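Chamado 629 — Célula 3, garra não solta a peça
Aberto por: Kanokwan Somboon
Responsável: Boonmee Hemmin
Local: Skokthorpe
Prioridade: média (era baixa até o supervisor passar por lá)

21 de fevereiro, abertura
O braço pega a peça, leva até o ponto de entrega e fica ali segurando, como quem não quer devolver livro emprestado. O painel diz "garra aberta". A garra discorda. Já desliguei e liguei, antes que perguntem.

Boonmee
Desligou pelo painel ou pela chave geral?

Kanokwan
Pelos dois. Na segunda vez com mais convicção.

Boonmee
Obrigado. Puxei o log: 17 falhas de soltura no turno, todas com o comando de abertura enviado e confirmado. O controlador Jullix confirma o envio do comando, não o movimento dos dedos, detalhe que o manual da Tsoukalas guarda num rodapé. Pressão de ar normal. Pus a velocidade de abertura no mínimo e repeti o ciclo em vazio: abriu todas as vezes, claro, porque eu estava olhando.

Bit-na Wang
Alguém mexeu no tempo de espera depois da abertura? Aqui em Denarham usamos 300 ms. No backup de vocês o campo está zerado.

Boonmee
Zerado desde a atualização de maio. Então o braço manda abrir e já sai andando, com a peça ainda presa. Voltei para 300 e rodei com peça. Melhorou, mas ainda travou em duas posições, as duas com o punho inclinado. Isso já não é tempo de espera.

Kanokwan
Lembrete: na última travada o Lutfa ia puxar a peça com a mão. Pedi que não. Coloquei a placa de bloqueio na chave e guardei o cadeado no bolso.

Boonmee
Fez bem. Ninguém entra na célula sem bloqueio, nem "só um segundinho". Vou acompanhar o punho inclinado pela câmera.
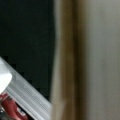
Minha aposta agora é folga na guia de um dos dedos, que só aparece quando o peso puxa de lado. Pedi o jogo de guias à Emiko Tamura, do almoxarifado, que respondeu com um formulário. O formulário pede o número de um outro formulário.

Emiko Tamura
O outro é o de requisição. Está na pasta de sempre.

Boonmee
Preenchido. Até a troca, célula 3 só com punho na vertical e velocidade reduzida. Status: aguardando peça. Favor não fechar o chamado por inatividade, como da outra vez.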